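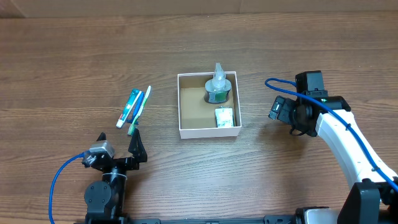 The Halla open box in white, with bathroom bits

I've been after a simple box for guest toiletries for ages, and the Halla is the one I keep coming back to. It's square, open-topped, plain white round the sides and bare cardboard inside — no lid to lose! My pump bottle goes in the corner with its head poking over the rim, then there's still space for toothpaste and a toothbrush. They come flat in packs of 6 (item 3677) and I can fold one up while the kettle boils.
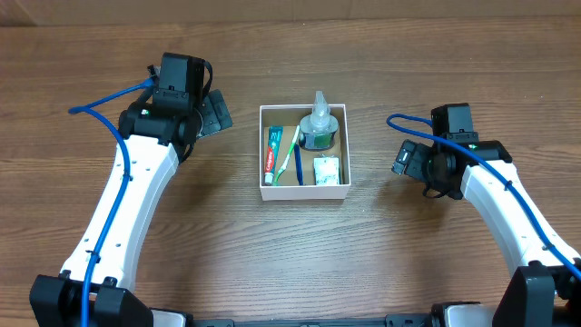

Haziq Kusuma wrote in to say the pack did his whole guest house, though he'd love a deeper one for tall shampoo bottles.

Comments
Sutrisno Pelupessy: Do you sell them singly?
Grendari: Packs only for now, sorry!
Sutrisno Pelupessy: Fine, ordered a pack. Keep it off a wet shelf, I suppose?
Grendari: Yes please — it's only card.

Contact us | © Grendari | Back to top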